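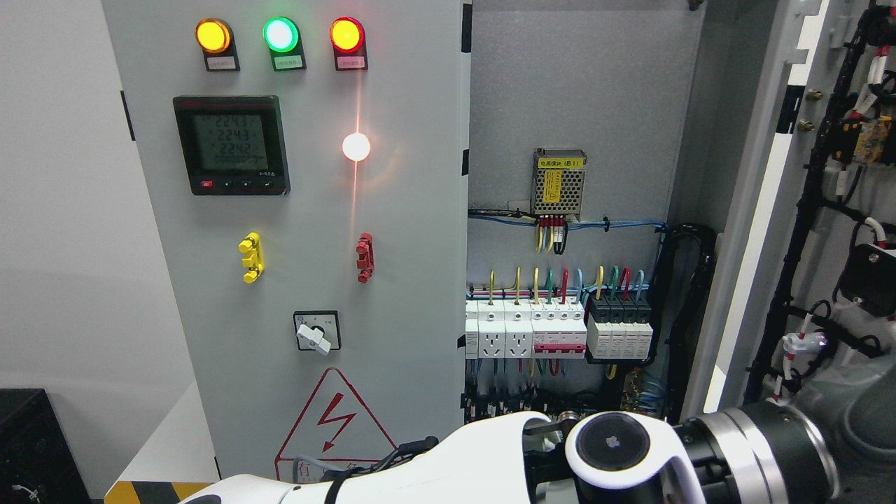

Cabinet door, all three lamps on.

Ticket 1425, Dodbridge site
Subject: Mistach logger drops our readings every afternoon

Hello again, and thank you for being so patient with us! The Mistach logging software still loses the meter values a little after 2 p.m. The page stays up, the clock keeps ticking, but the columns go blank until somebody logs out and back in. I restarted the office PC, cleared the browser and tried the spare laptop (bless it, it takes forever to start), all with the same result.

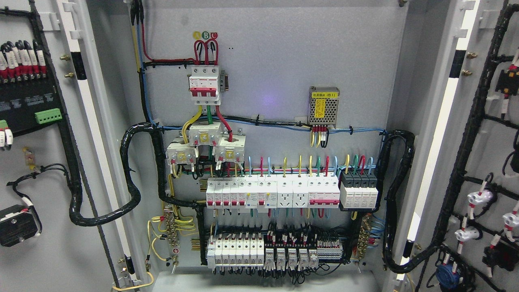

I also went through the export settings, as you kindly suggested in July. The session timeout was at 30 minutes, so I raised it to 44, and the blanks simply came later. That made me wonder about the login and not the network at all.

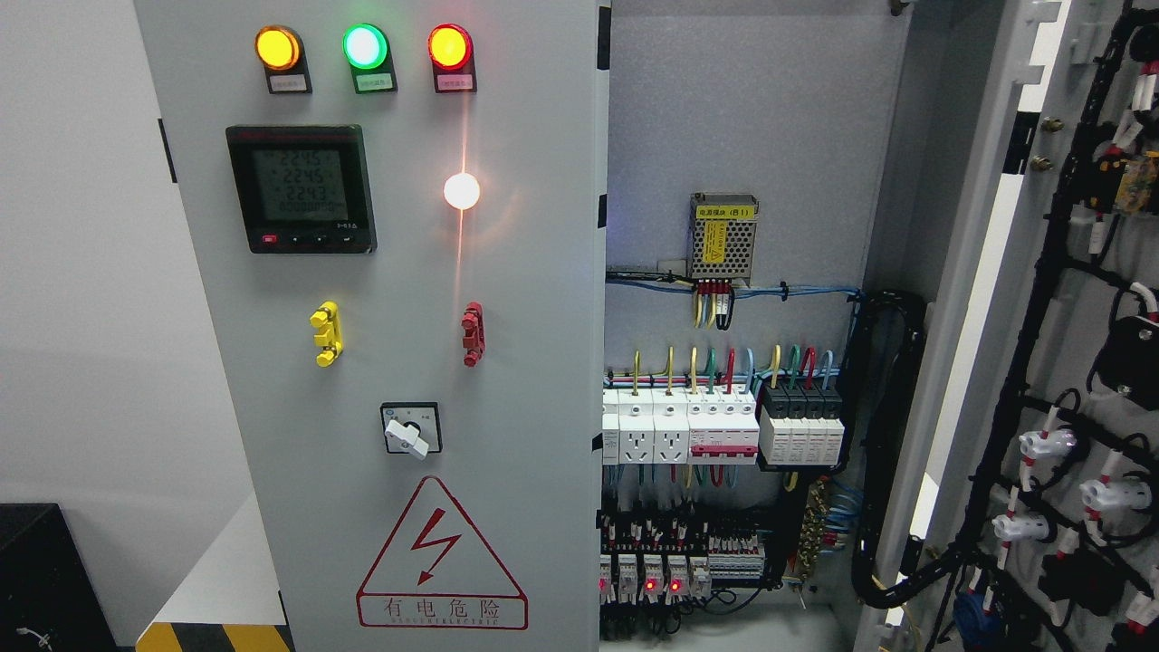
Pletov: Thanks for trying that, it helps a lot. The timeout is almost certainly the cause. Please make a separate read-only account for the logger, tick "keep signed in," and leave your own account out of it. Strand had the same trouble after the last update.

Done, and what a relief to have something to try! The new account is set up, and I've left it running overnight. I'll send the export in the morning, so please keep the ticket open until then.
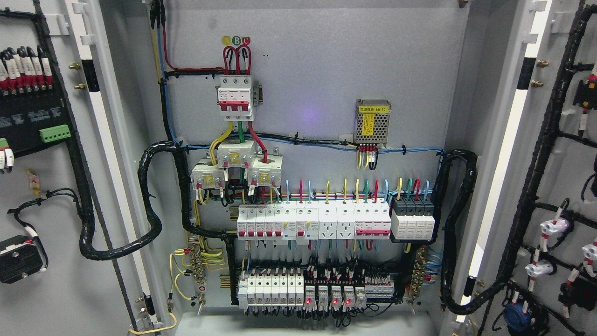
Cabinet with doors open, main breaker near the top.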